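Koskela Respite House
Progress report to the Brakis Fund, second period
Covers work up to the end of February

Summary

The grant pays for short overnight breaks for people who look after a relative at home. In this period we took 929 bookings, counting each night as one booking. Both upstairs corridors are now open. The one item behind schedule is the night call system, and the reasons are set out further down.

Bookings and demand

The house has 16 guest rooms. In the first period we could use nine of them. After the heating work on the north side was signed off we brought the rest into use, and 14 are now on the regular booking list. The other two are held back for emergency stays and are released at 4 p.m. if no call has come in.

Most guests stay two nights. We had expected more single-night stays, and the original budget was built on that. Longer stays mean fewer changeovers, so laundry has come in under budget and food has gone over by almost the same amount. We would like to move the difference between those two lines and will send the form separately.

The waiting list for weekends is up to 3 months. Midweek rooms can usually be had with a few days' notice. We have started offering families on the weekend list a midweek stay first, and a fair number take it once transport is arranged.

Rooms and bedding

Bedding was a separate line in the grant. Mattresses and fitted sheets came through Stekero under the agreed price. We ordered sheets in more than one color. The cotton washes well at the higher temperature and does not need ironing. Pillows were reordered once after the first batch turned out too thick for guests who sleep on their backs. The supplier took them back without a charge.
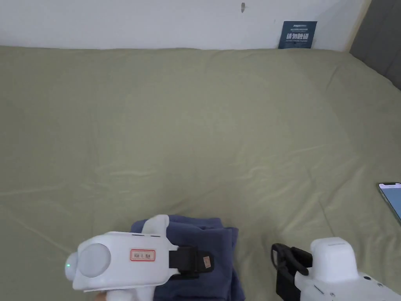
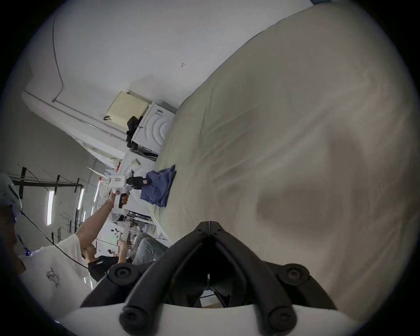 Wide beds were a point of discussion at the last review. Koskela asked for them in the larger rooms so that couples could stay together, and the Fund wanted to know whether the extra cost was worth it. A reply to our guest survey said the wide bed was the reason she and her husband came at all, that they had been turned down for a double room at two other houses, and that she would gladly have given up the TV for it. She also asked that breakfast run later than 9 a.m., "even if it's just toast." We have moved the end of breakfast to 9:30.

Other survey comments were mostly about noise from the kitchen door and the shortage of parking. The door has been fitted with a new closer. Parking depends on the lot next door, and we are still waiting for an answer from the owner.

Night call system

Skeltix was due to finish the wiring before the second corridor opened. The main unit arrived with the wrong power supply and had to go back. In the meantime the upstairs rooms use plug-in buttons that ring at the night desk. These work, but the batteries need checking every shift and the range is poor at the far end of the corridor. Skeltix has given us a new date in April. We have kept back the final payment until the system has run for two full weeks.

Staffing

We filled both night posts. The weekend cook position is open again and is being covered by extra hours from the weekday team. Overtime is shown on its own line in the attached accounts. All new staff have completed lifting and medication training.

Next period

Work planned through the summer is the call system, new flooring in the downstairs bathroom, and a ramp at the garden door. We have two quotes for the ramp and are waiting on a third. The next report will include the full survey results and the revised food budget.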